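Budgeting for a second arm, or a better hand?

dlyons_shop
21 July 2025
Hi all, Dwayne Lyons again, and thank you for all the kind help in March! We have up to $2,000 left for our sorting bench and I keep going back and forth (my poor wife has heard every version of this). Berrada has a used arm, and Skalance has a nicer hand for the arm we own. Which would you buy?

pegboard_mae
Oh, the hand, no question. A second arm means a second stand, more cable, more table, and you'll be out another $1,000 before it picks up a single packet.

Uvmont_Rick
I'm going to disagree with Mae, much as I love her posts. When our only arm went in for repair we sat idle for 4 weeks, and a fancy hand would've done us no good at all.

pegboard_mae
Fair, Rick, but that's a spares problem! Set a little aside for parts.

dlyons_shop
You're both making sense, darn it. Most of our work is small stuff going in and out of cardboard slots, with somebody sitting across the table 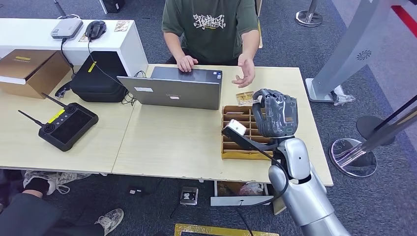 and so I'm leaning toward the hand, plus three spare cables from Prollham if the money stretches. Rick, did your repair quote include shipping?

Uvmont_Rick
It did not, and it stung. Ask first.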